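# Open day at Firkis - what came home on my phone

Last month I finally made it to one of the Firkis open days. I'd been meaning to go for ages, and then Silvana Pacheco (we used to share a desk, years ago) messaged to say she had a spare spot and did I want it, and I was in the car almost before I'd answered. It's a 40 minute drive if you don't miss the turn by the feed store. I missed the turn.

If you haven't heard of them, Firkis is a small outfit that does simulation for robot arms. Everything gets practiced inside a computer world first, and only then does anyone let a real arm near a real object. I went in expecting to stand behind a rope looking at machinery, and instead I spent most of the afternoon in a dim room full of big screens with 35 other people, a plate of cheese pastries and a lot of questions. I loved it!

Rogério Sales ran the morning part. He's very good at explaining things without making you feel slow, and he let people shout out requests, so the demo wandered all over the place. The view he kept coming back to was the one from the wrist of the arm, looking out past the gripper. It takes a minute to get used to. Once your brain clicks into it, though, you start leaning in your chair every time the arm moves (the lady next to me was doing it too).
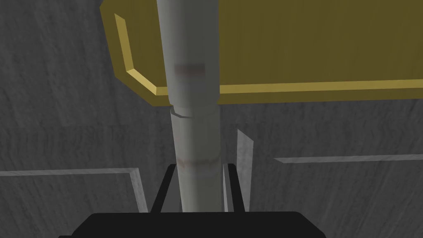 *Got it! Both fingers on the gray cylinder, with that big mustard-colored box behind. I like the little reddish bands.*

A kid in the front row asked why you'd bother with a pretend object when you could pick up a real one, and Rogério said a pretend one can be dropped 400 times before lunch and nobody has to sweep up. Then he talked for a while about friction, which I followed for maybe two thirds of the way. What I took from it is that squeezing is easy and squeezing the right amount is the whole job. He had a slider for it and let a few of us have a go. Mine was too gentle on the first try and much too fierce on the second, and I was told very kindly that everybody does that.

We broke for coffee after that and I got talking to Raili Leinonen, who builds the rooms. I hadn't thought about someone having to build the rooms! She picks the walls and the floors and what goes on them, and then she makes loads of versions so the software doesn't get too comfortable with one place. Some of them are quite plain and some are downright odd. She told me her favorite part is choosing the pictures for the walls, and that she'd do that all week if they'd let her - but there are doors and tabletops to make too.

So in the second half I paid a lot more attention to the backgrounds. I probably should have been watching the arm.

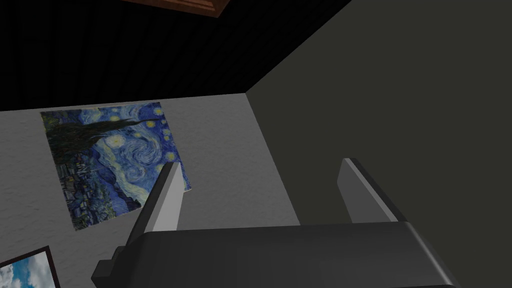 *Fingers wide open, and The Starry Night lying on its side on the wall behind. I'd hang this one at home, sideways and all.*

Anderson Sampaio took over for the afternoon and he's a different kind of speaker altogether, very fast, lots of arm waving, which suits the subject I suppose. He went through how they score a try, and what the arm "sees" compared with what we were seeing up on the screen. There was a long back-and-forth with a man from Dantas about whether prettier rooms help or whether it's wasted effort. I don't think they settled it. They were still at it by the coats when I left, and somebody had already stacked the chairs around them.

A few odds and ends for anyone thinking of going:

- Parking is behind the building, and the sign for it is tiny. Go past the Plumton warehouse and keep left.
- The screen room gets warm. I was sorry about my sweater by 11.
- Seats are free but you do need to put your name down, and they cap it. The list for my day closed at 72 names, split over two rooms.
- The pastries go early.

The next open day is in June and Silvana says Debashish Mridha will be doing a session on teaching an arm to stack things, so I've already signed up. I took far too many pictures this time and most of them are the back of a tall man's head, so these two are the keepers. If you were there and you got a decent one of the slider bit, please send it over. I'd love to see whether I looked as worried as I felt!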